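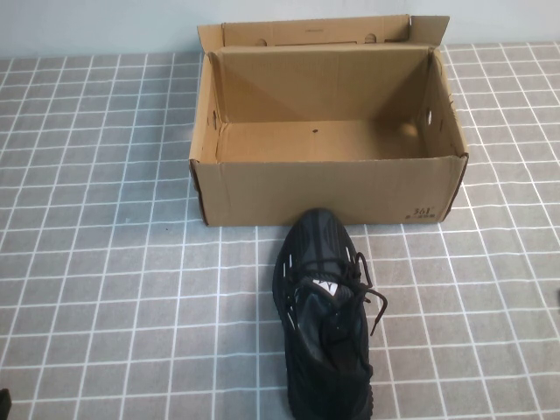 A plain cardboard box with its lid up.

Gevton's shoe swap is back, and it's bigger than ever!

9/22/21

After a long break, the Gevton shoe swap returns this Saturday at the old Setiawan market hall, and what a comeback it should be. More than 1,000 pairs have already been dropped off, from toddler sneakers to hiking boots, and the shelves at the Fekatora library branch are still filling up fast.

Bring up to 4 pairs, clean and tied together, and go home with as many as you brought. Kids can pick a pair even if they come empty-handed!
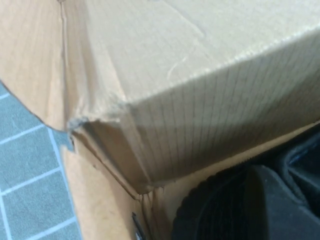
Worn cardboard, with a crushed corner at the fold.

Boxes are welcome too, dents and all. Culus Street will be closed to cars, so there's room for the food stands and a brass band. Doors open at 9 a.m., and the first 40 families get free cider.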